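# Two-handed table, winter build

I started this build in September, in the corner of the workshop where Milon (the old lathe, long story) used to stand. The plan was one arm. A small one, something that could sort screws. Then a second arm came up cheap, and then a pair of proper hands, and now I have a two-armed robot called Engate and no free weekends.

Most of the real hardware is in pieces right now. The left shoulder bracket cracked again, so I reprinted it thicker, and the new one doesn't clear the cable bundle unless I file a notch in it. I've filed the notch. It's ugly and it works - so far, anyway. The wrists are bolted up, the elbows are on their third set of bearings, and the power supply lives in a biscuit tin with 20 holes drilled in the lid.

While the metal side is stuck waiting on parts, the simulated side is where all the fun is. I built a copy of the bench setup in the computer, both arms and both hands, and gave it a table with some stuff on it. I run it on the secondhand desktop under the stairs (named Kesero, fan like a hair dryer) and let it go overnight. The first batch was 2,000 runs, and I watched way more of them than I should have. It's like fishing! You sit there with your coffee waiting for the hand to close on something.

A few things I've changed since the last update, for anybody following along at home:

- The fingers used to snap shut at full speed. I slowed the last part of the close way down and it's so much nicer to watch, and I think it'll save me some broken tendons on the real thing.
- I moved the base of each arm outward by 5 centimeters. Before that the elbows would bump whenever both arms wanted the middle of the table.
- Friction on the fingertips is now my best guess at the rubber I bought, in place of whatever number I typed in at midnight back in the fall.
- The idle arm gets a resting pose. It used to sag, very slowly, like it was falling asleep.

The round stuff is what I care about most at the moment. Boxes are easy, you squeeze two flat sides and off you go. Lemons have that annoying shape where a bad grip spits them out sideways, and a can on its side wants to wander off if you so much as nudge it. So the plate got the can, and the right hand got lemon duty.

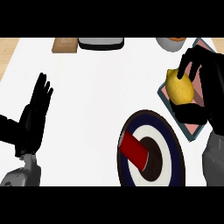
Lemon in the right hand, over the pink square with the teal border, with the can lying on the plate. 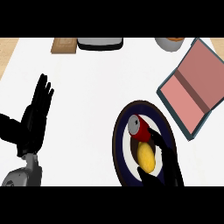 Lemon and can both on the plate, and the right hand curled over them.

What I'm fighting with this week is the thumb. The hands came with a thumb that swings in two directions, and my control code treats it like a hinge that only goes one way, so half of what it can do is wasted. I've got a notebook page full of little drawings of thumbs. I've also been staring at my own hand while picking up groceries, and I can tell you my thumb does something different every single time and I have no idea how to write that down as code.

The other headache is contact. The simulator lets two surfaces sink into each other a tiny bit before it pushes back, and if I make it stiffer everything starts to buzz. If I make it softer the fingers go mushy. I've landed on a setting in between that I'm fairly happy with, though it makes each run slower, so the next overnight batch is only going to be 100 until I figure out how to speed it up again.

On the metal side, the shopping list is short: longer screws for the left wrist, a better connector for the shoulder cable (the Ogura one fits but it takes both hands and some swearing to unplug), and a sheet of white board for the real tabletop, to match the one in the simulation. I'd also like to paint the forearms. Gray primer is on the shelf already, I just have to wait for a day warm enough to open the big door.

Next gallery should have actual metal in it. If the new bracket holds I'll start with the right arm by itself, at low power, with a folded towel on the bench and the stop button taped where I can hit it with my elbow.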